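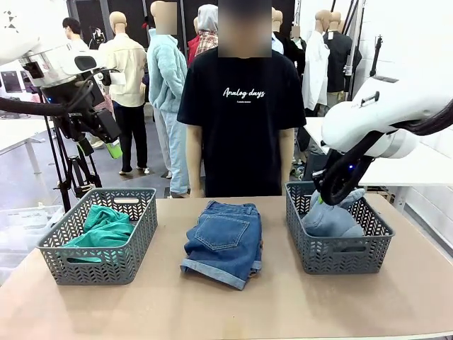

Chapter 6
Folding and Sorting Clothes for the Sales Floor

Category: Retail Skills > Textbooks > Clothing and Textiles

Search this book Enter keyword Go

In the last chapter we looked at how garments arrive in a store and how they are checked. Now we come to the work that fills most of a beginner's first weeks, folding. Many students think they already know how to fold, as they have done it at home all their lives. Folding in a store follows the same movements, but it has other purposes. A garment at home must fit in a drawer. A garment in a store must show its color, its size and its best detail to a person who walks past and does not stop.

Consider a simple folding station, with one table, a basket at the left, a basket at the right and a clear space in the middle. One pair of denim shorts lies in that space, folded into a rectangle with the back side up, so that the stitched pocket can be seen. The garments in the baskets are still crumpled. This arrangement is used in many shops and training rooms, and we will return to it several times in this chapter.

6.1 The middle of the table

The middle of the table belongs to one garment only. New workers often put three or four pieces there at the same time, and then they fold on top of other clothes and the edges become crooked. Take one piece, fold it, look at it, and move it away before you take the next one.

The table should reach a little below your elbow when you stand straight. If it is too low, your back will tell you before lunch. A light surface helps with dark clothes, and the opposite is also true. When you must fold many white shirts on a pale table, put a dark cloth under them.

6.2 Baskets and what goes in them

Baskets at a folding station should be of the same size and shape. Then the worker can change their places without thinking, and they can be stacked when the work is finished. Open patterns in the sides let air pass through. A slot for the hand at each end makes the basket easy to carry, even when it is full.

Before you begin, decide what each basket means. There are two common systems.

By kind: tops go in one basket and denim in the other. Use this system when the clothes come from the fitting rooms, all mixed.

By stage: one basket is for pieces to be folded, the other for pieces that must leave the floor, for example those with a missing button.

Do not change from one system to the other in the middle of a shift. At the Polness training store, where parts of this chapter were first tested, most mistakes happened at the hour when one worker left and the next one came. A short note on the table was enough to correct this.

A basket should not be filled above the rim. A soft garment that hangs over the front can catch on a passing sleeve and fall.

6.3 Folding denim shorts

Shorts are a good first exercise. The cloth is stiff, it keeps a fold well, and there are few steps.

1. Lay the shorts flat, front side up, and close the button and the zipper.
2. Smooth the pocket bags inside with your hand. A twisted pocket bag makes a hill that no folding can hide.
3. Bring one leg over the other, so that the back pockets are on the outside.
4. Pull the curved part of the seat inward to make a straight side.
5. Check the cuffs. If they are rolled, both must have the same height. The lighter inner side of the cloth shows there, and an uneven roll is seen quickly.
6. Turn the best pocket to the top and set the piece down.

Lacey Bloxham, who taught this course before me, asked her students to fold 50 pairs before she spoke to them about speed. I keep this rule — with smaller classes it takes one Monday afternoon.

6.4 The folded piece and the dressed figure

Folded clothes rarely work alone. Behind or beside the table there is often a mannequin, and the customer looks at it first. A black T-shirt with white lettering across the chest can be read from far away when it is worn. The same shirt in a pile may show only half a word. Before you fold a printed shirt, find where the print begins and ends, and make your folds outside these lines if the width of the shelf allows it. We will study printed shirts in 6.5.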